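Ticket: Momen arm, gripper closes short of the pipette handle
Status: open
Opened by: Nele Engelhardt
Bench: shared workshop, back table

OK, so this is the third evening I've spent on this and I'm writing it all down before I forget what I changed. The Momen is supposed to lift a pipette off its stand, carry it over to the tube rack and bring it back. It did the carry part fine with a marker pen taped to a dowel (don't laugh, it worked!). With the real pipette the fingers stop early, the arm thinks it has a grip, and up it goes with nothing in it.

Firmware is whatever came on the Kaven board, I haven't touched it. Gripper servo runs from 1,284 when it's open to 1,450 fully closed. On the failed picks it reports 1,394 and calls that a grip. I put calipers on the fingers at 1,394 and the gap is wider than the handle, so it can't be squeezing anything at that point.

What I've tried so far:

Swapped the servo cable. No change.

Slowed the close way down. It still stops at 1,394, only now I get to watch it happen in slow motion.

Took the rubber pads off and put them back on. One was on crooked, so that needed doing anyway, but the number stayed the same.

Raised the current limit a little. It got to 1,450 twice in a row and I got very excited, and then on the next run it was back to stopping short.

The wrist camera is on and I'm using it to line up. The pipette hangs by its hook from the blue bar, a bit right of center, and I'm aiming for the boxy part of the handle, under the two dark gray buttons and well above the tapered shaft. I have the wrist rolled for the approach, so everything comes through tilted in the view. 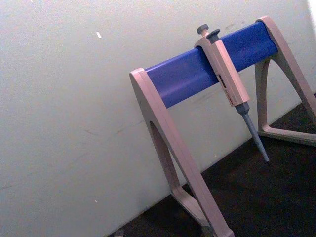 Omolara Ekpo: I'd leave the alignment alone for now. Stopping at the same number every time sounds like the stall check to me. Kaven boards compare the current against a baseline they save at power-up, and if the fingers were already pressing on something when you switched on, the baseline is junk. Power up with the gripper open and hanging free, then close it on air and tell us where it stops.

Tried that on Tuesday. Closed on air from a clean power-up: 1,450, five times out of five. Then I parked it the way I usually do, with the fingers pinched on the foam block, cycled the power, and got 1,394 on the first try. So Omolara called it — I've been saving a bad baseline every single night by parking it like that.

Current limit is back to stock. New park position is fingers open, arm folded. Still have to run it on the real pipette, so I'm leaving this open until I've done a decent batch of picks.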